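4.3 Comparing two grippers with the glove set

Use the same operator and the same objects for both grippers. Brasell recordings cannot be compared with Plirkance ones if the tray has been changed in between.

1. Fit a marker cube at each wrist and push it down until it sits flat on its mount.
2. Run the glove cable back along the forearm, leaving some slack at the elbow.
3. Sit facing the desk and hold both hands out, cubes in clear view of the fixed camera.
4. Start with a soft or uneven object -- flowers are a good test -- and grip it by the stems, below the blooms.

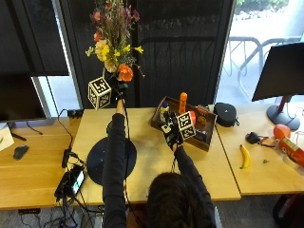

5. Hold for 6 seconds, then put the object down and save the recording.
6. Load the recording in the controller and replay it on each gripper in turn.

Caution: keep the grip force limit at 67 or lower for the first replay.

Note: error 131 means a cube was hidden from the camera. Repeat from step 3.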